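Folding Scarves and Shawls on a Bed

Wardrobe care > Folding > Flat textiles

A bed is the most practical folding surface in most homes. It is large enough for a full-size shawl, it sits at a workable height, and the bedding gives enough grip to stop light cloth sliding. The method below covers square and oblong pieces without fastenings. For shirts and knitwear, see the separate pages.

Before you start

Make the bed and pull the sheet tight. Wrinkles underneath transfer to thin cloth when you press a fold with your hand. Move the pillows to the head end and heap the unfolded clothes on one side of the upper half. The lower half is your working area.

Check each piece for damp by holding the thickest part against the inside of your wrist. Damp items go back on the airer. In November, with the heating off during the day, allow an extra evening for wool.

Measure the shelf or drawer. The folded width should be slightly less than the internal width of the storage. The worked figures on this page assume a drawer 33 cm wide and a folded width of 24 cm, as in the Jusden three-drawer chest. Adjust as needed.

Step 1. Lay out

Spread the cloth face down with the long edges parallel to the sides of the bed. Smooth from the centre outwards with the flat of the hand. Pull the corners square. If the cloth has a woven check, use the lines of the check as a guide: they should run straight along both edges. A line that bows means the cloth has stretched, and it should be eased back before folding.

Step 2. Fold lengthwise

Bring one long edge over to meet the other. Align the corners first, then the middle. Repeat until the strip is at or just under the target width. Very wide pieces are easier folded in thirds, with the outer third turned in first.

Checked cloth shows errors quickly. If the squares on the top layer run at an angle to the folded edge, open the last fold and redo it. Leave the finished strip lengthwise on the bed, clear of the heap, until you are ready for the next step.

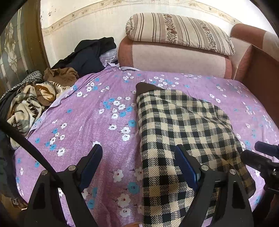
Step 3. Fold crosswise

Take the end nearest the foot of the bed and bring it up to the far end. Keep one hand on the fold line while the other carries the cloth. Fold once more for a drawer, or leave at one fold for a deep shelf. A piece 151 cm long gives a bundle just under 38 cm after two crosswise folds.

Step 4. Press and stack

Press down with both palms for a few seconds. Do not iron the folds. Stack with the folded edge facing the front of the drawer, heaviest cloth at the bottom, up to six pieces high.

Fringed pieces

Turn the fringe inwards before the first crosswise fold and comb it straight with your fingers. Rochelle Trevaskis recommends a strip of tissue over the fringe for storage beyond one season.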